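Tabletop Bins Introduced in Pindero Dining Hall

Small lidded bins have been placed on the tables of the Pindero dining hall for apple cores, peels and other fruit scraps. The change applies to all 400 seats and follows a trial in May. Diners are asked to leave trays and cups at the return counter as before. 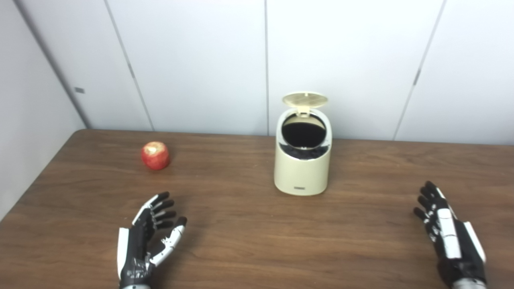

Dining and Facilities Office | News

Each bin is cream-colored, with a hinged lid and a black liner. Liners will be changed at 2 p.m. and again at closing. Questions may be directed to Villads Oddsson at the service desk.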